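4.2 Where shared tables go to die

Office workers in the Endine study were asked to keep one shared table clear for 7 weeks. Most teams managed four days. The usual first arrival was a mug, followed by paper that belonged to no one who could be found. Figure 3 shows a white tabletop of the kind covered by the rule.

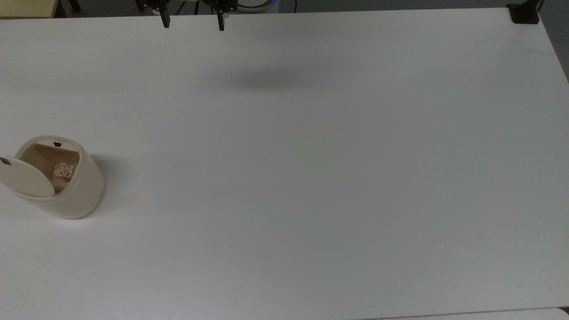
Does a written rule keep a shared table clear? Only for a short while, and mainly in teams that were tidy to begin with.

Figure 3. White tabletop.

The Oren site posted its rule in July, at a length of 975 words. Six weeks later the rule itself was lying on the table, under a stapler, and was coded as clutter.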